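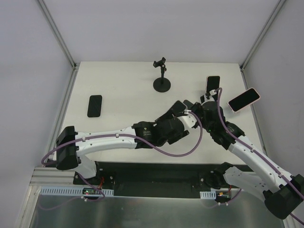
Station Two

They put the arms where Margit Kristiansen used to sit. Her stool went down to receiving, and Margit stayed, standing, with a tablet on a strap around her neck.

"You're supervising now," Vilgot Backlund told her. He had come back from two days at Celtton with a lanyard and a new way of talking.

"Supervising what?"

"The process."

The process was phones. Returned ones came into Nundingate in gray totes, and somebody had to lay them out, pick them up, and set them in the stand so the screens could be checked. Margit had done it for years. On a good shift she did 376. The arms, on their best Wednesday, had done 153, and Vilgot had brought in cake.

She watched them through the morning. The two grippers would come together over the middle of the table, close enough to touch, and stay there a while. Then one would back off. The purple cables swung a little and went still.

"It's thinking," said Vilgot.

"I never got paid for that."

He laughed, but he wrote something down.

Her own job had a number too. Each time the arms stopped, she pressed Resume, and the tablet logged it as an intervention. She had 34 by lunch. The weekly report from Brelteo listed interventions under operator error, and she had asked Vilgot about this in September. He said it was only a label. She said labels were what they read upstairs.

Wikström, from the next station, came over with his sandwich. His stool was still there.

"Is it any good?" he asked.

Margit looked at the phones spread over the white tabletop, and at the stand with nothing in it.

"It doesn't go home," she said. "I think that's what they like."

The tablet buzzed against her chest. She let it go on buzzing – four, five seconds – and then she pressed Resume.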